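Print this thread | E-mail this thread

Water rings on a table top

tyyne_r
Left a mug on the table overnight and now there are two white rings. Is sanding the only fix?

Morkden
No. Warm iron over a cotton cloth, a few seconds at a time. Worked on mine in November.

Impi H
I would not put an iron near it. If the top is laminate you can lift it. Find out what you have first.

Morkden
Low heat, no steam — I've never lifted anything.

tyyne_r
It's pale, with wavy grain. No idea what the finish is.

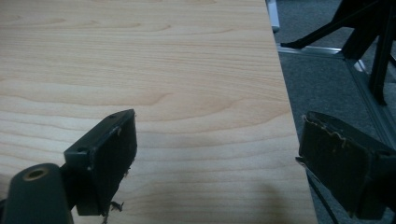

My sister says mayonnaise, left on for two hours. Has anyone tried that?

Impi H
Yes. It did nothing on mine. Try a corner underneath before anything else.

Contact | Copyright Jendside Forums | Back to top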